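Paper Survey Returns and Data Entry Error in a Small Household Water Use Study

Final project report, Applied Statistics stream
Submitted September 13, 2024

1. Background

Household surveys on water use are still often done on paper, mostly in towns where older residents make up a large share of ratepayers. The answers then have to be typed into a spreadsheet by hand. Published work on survey methods treats typing errors as a minor source of error compared with low response, but most of that work deals with large surveys run by trained staff. Our project looked at a small survey with untrained staff, namely students.

The survey was carried out in Dilville in July. Dilville draws its water from a single bore field and has had outdoor watering limits in place for several summers. The form was two pages long and asked about household size, garden area, tank ownership, washing habits and the meter reading on the day the form was filled in.

The project had two questions:
How often does a value typed from a paper form differ from what was written on it?
Does the layout of the form affect the error rate?

2. Method

Two versions of the form were printed. Version A was the standard layout, with answers written on a ruled line after each question. Version B, which we called the Stolis layout after the street where it was first tested, had one box per digit for every numerical answer. The wording of the questions was the same in both.

Forms were delivered to letterboxes in alternating order, so that neighbouring houses received different versions. Residents returned them by post or to a box at the library. In total 274 forms came back with at least the meter reading filled in. Forms with no meter reading were set aside and are not part of the results.

Each form was given a serial number on receipt. The number was written in the top right corner in pencil and recorded in the log with the version letter. Forms were then sorted by version and by neighbourhood, east or west of the creek, before entry began. Sorting took longer than planned and should have been allowed for in the timetable.

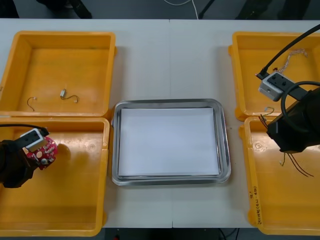
Entry was done twice. The first typist worked through a batch in serial order, and a different typist later entered the same batch into a blank copy of the spreadsheet. Neither could see the other's file. The two files were then compared cell by cell with a short script, which listed every mismatch. Each mismatch was settled by going back to the paper form.

This procedure has a known weakness. If both typists make the same mistake in the same cell, the script does not find it. To get some idea of how common this was, 37 forms were drawn at random and read aloud against the final file.

Blank answers were coded as missing and were never filled in from other answers. Where a resident had crossed out a number and written another, the second number was used.

3. Results

The meter reading produced the most mismatches of any field in both versions. It was also the longest number on the form, so this was expected. In Version A the usual problem was a dropped or doubled zero. In Version B dropped digits were rare, but a new problem appeared: some residents started from the left-hand box and left the last boxes empty, and the typists did not agree on whether a blank box meant zero.

Garden area was the second worst field. Answers ranged from plain figures to "big" and "same as next door". Several residents wrote a figure of 200 with no unit. We coded these as square metres, as the question asked for, although a few are likely to have been in another unit.

Household size and tank ownership were entered almost without error. The read-aloud check found 2 cells in which both typists had made the same mistake, both of them in the garden area field.

4. Discussion

The boxed layout reduced one type of error and introduced another. On our data we cannot say that it is better overall. A printed instruction to fill the boxes from the right might remove the second problem, but this was not tested.

We considered weighting errors by size, using the Hämmerli index from our course notes. A wrong first digit in a meter reading matters far more than a wrong last digit, and a simple count of mismatches hides this. The index needs an estimate of normal use for each household, and we did not have earlier readings to base one on.

Fatigue may also have played a part. Mismatches seemed to cluster late in the longer sessions – although session times were only recorded for the second round of entry, so the pattern could not be checked properly.

5. Limitations

The households that replied were probably more interested in water use than the average household. This does not affect the error rates directly, but careful respondents may also have neater handwriting, and a less willing group could produce worse figures.

Typists knew which version they were entering. This could not be avoided, as the layouts look different.

6. Further work

A follow-up survey is planned for Fikholm, where the water authority can supply earlier meter readings. The form will use boxes for the meter reading only, with ruled lines elsewhere, and session times will be logged for both rounds of entry. The comparison script will be kept as it is, apart from a change to report blank cells separately from mismatched ones.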